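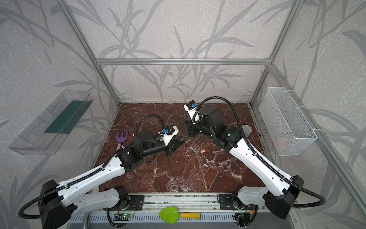 Leafy gray wallpaper, dark red marble pattern

Print this ticket | E-mail this ticket

Ticket: Vevance import drops customers after record 2000
Opened: 13 Oct 2005
Status: open

Hi again! Same shop, new headache. I'm moving our customer list out of Praneck and into Vevance so I can do the holiday catalog labels on the Asano printer, and the import quits at record 2000 every single time. No error, no beep, just a cheery "Import complete" and then the rest of the alphabet is missing. I wouldn't have noticed except I went looking for my sister-in-law and she wasn't there.

What I've done so far:

Exported from Praneck again with the commas option, same thing. Exported with tabs, same thing, and the zip codes lost their leading zeros on top of it (so all of New Jersey is a mess, I went back to commas). Restarted the computer. Sorted the list by zip before exporting instead of by last name, and it still stopped at 2000, just with different people missing. So I don't think it's one bad address. I did find one address with a quote mark in the middle of the street name and fixed it, felt very clever, ran it again... 2000.

The old July export does the same if I try to bring that in. I opened the export in a plain text editor and everybody is in there, right down to the last Z. So Praneck is giving me the whole list and Vevance is only eating part of it.

I also turned off the duplicate checker, which I'd left on from last time. It made the import a lot faster but didn't bring anyone back. 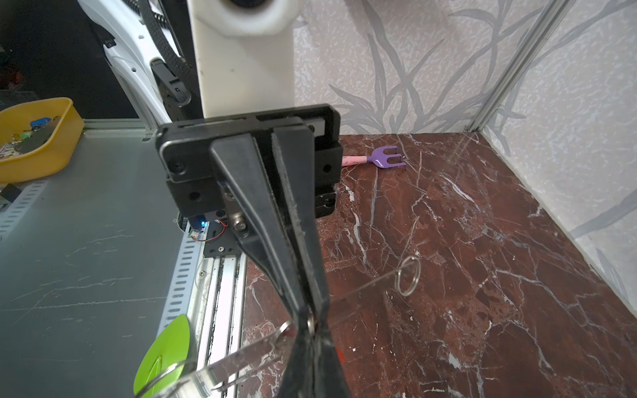
Tuncay Işık wrote back that the preview setting might be the trouble, and asked me to open Import Options and look at the line called "Rows to read." He said a saved import profile holds on to whatever number was in there when it was first made, even if the main settings screen shows something else, and to please not delete anything until I'd looked.

OK, looked! The main screen says "All" but my saved profile says 2000, grayed out. I can't type over it. I tried making a copy of the profile and the copy has it grayed out too. Then I made a brand new profile from scratch, matched up all the columns again by hand (ugh, the second address line), and that one lets me pick "All." Ran it and the Z people are in, sister-in-law included.

Now for the leftover problem. Customers named Muñoz come in with a funny box where the ñ should be, and they print that way on the Asano labels too. It was fine in the old profile, so I must have missed something when I rebuilt it.

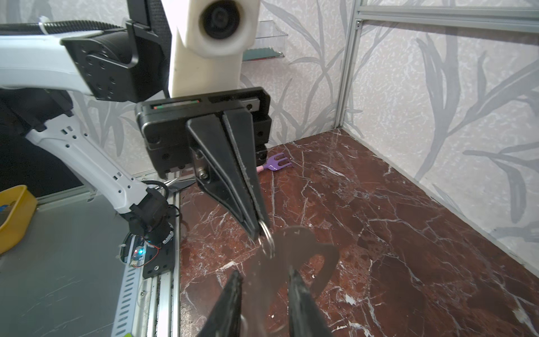
Which character set should the new profile use for names with accents?

Set it to match the Praneck export, under Import Options, Text Encoding. New profiles start out on Plain, and that one drops accented letters. You'll need to run the import again after changing it, with the duplicate checker back on so you don't end up with two of everybody.

Going to try that after lunch. Please leave the ticket open until I've printed a test sheet, I only have 2 packs of the good labels left.

Print this ticket | E-mail this ticket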